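Teaching Two Arms to Fold a Shirt: Notes for New Club Members

You have joined the folding team, which means you will spend the semester watching very expensive equipment lose to laundry. These steps get you from a powered-up cell to a usable demonstration. Read them all before you touch the leader handles. Poppy Tunstall wrote the first version and I have mostly added warnings.

1. Check the cables. Each arm has a purple one running up it, and each needs enough slack for the wrist to turn all the way. Move both arms slowly through their full reach before loading any cloth.

2. Load the tray. Put the garments in as a heap. Do not fold them first. Eldana once folded all of hers out of politeness, and the policy learned that shirts come out of the tray already finished.

3. Pick one garment and drop it in the middle of the table. One. If a second comes along for the ride, put it back and start the episode over.

4. Find two edges before you pull anything. Most beginners grab the nearest lump with both grippers and drag, and end up with a longer lump. Put one gripper on each side, close gently, then spread.

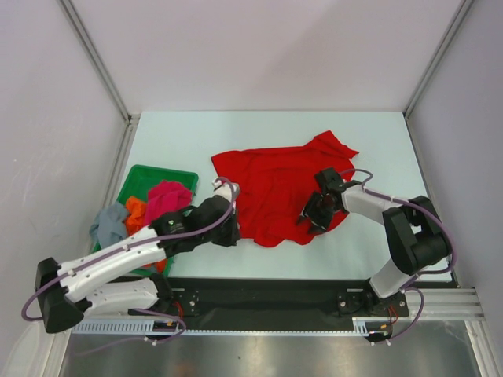 Step 4 with the red garment. Both grippers on the cloth, plenty of wrinkles left to go.

5. Flatten, then let go. Raise the grippers straight up after you release, or you will take a sleeve with you. Two or three passes is normal. If you are on your seventh, the shirt has won - mark the episode as failed and move on.

6. Fold in the same order every time: sides in, then bottom to top. Yao-tsung folds his own shirts in thirds and will tell you why. Save it for your dresser.

7. Save and label. Use the garment color and your initials. "shirt_final_REAL2" is not a label, Poppy.

We want 200 good episodes before the Arska meet in February. A clean one should run under 70 seconds, and anything under 25 probably means you skipped the flattening.

Leave the arms parked and the tray full for the next person. Questions go to Montserrat Becerra, preferably before you hear the crunch.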